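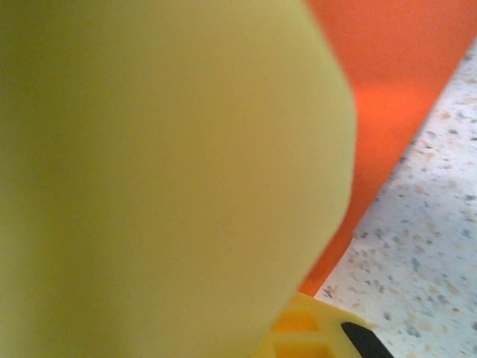

Why do yellow and orange look so cheerful together?

Put something pale yellow-green next to something bright orange and wow, does that orange sing! The yellow-green looks softer and creamier than it did by itself. The orange looks hotter, a bit like the inside of a ripe papaya. Your eyes and your brain are doing that together, and you can learn how to play with it at your own kitchen counter.

Neighbors on the wheel

Artists like to arrange colors in a circle called a color wheel. Go from green and you come to yellow-green, then yellow, then yellow-orange, then orange, then red. Colors that sit close together on the wheel are called neighbors (the grown-up word is "analogous," which is fun to say three times fast). Neighbors usually get along well because they share something. Yellow-green and orange both have yellow hiding inside them!

Then there are opposites. Blue sits across from orange, and purple sits across from yellow. Put opposites side by side and they seem to shout at each other. Try it with crayons.

One thing, lots of yellows

Pick up something smooth and rounded that is all one color, like a plastic cup or a lemon. Look slowly. Is it really one color? The part that faces the light might be as pale as butter. The part that curves away into shadow could be closer to olive. The cup hasn't changed at all – only the amount of light bouncing off it into your eyes.

Painters use this trick all the time. If you color a circle in one flat yellow, it looks like a sticker. Add some darker yellow along one side, blend it gently, and suddenly it's a ball you could pick up!

Fuzzy up close

Now hold your thumb very near one eye and look past it at the wall. Your thumb goes blurry around the edges. Your eye has a lens that changes shape to focus on near things or far things, but it can't do both at once, and when something is super close it can't bend enough to make it sharp. Camera lenses have limits like this too.

Try it: the counter color hunt

You will need:
One bright sheet of paper or a plastic tray
7 small things from the kitchen (ask first!)
Crayons or colored pencils

Set the tray on the counter near a window. Put one thing on it and draw only the colors you see, no outlines allowed. Swap in the next thing. Does the tray look different now? Next, slide a white sheet of paper underneath and look again.

Keep going until all 7 have had a turn – and if you find a pair that really glows, write it down and show somebody.

Written by Noémi Boros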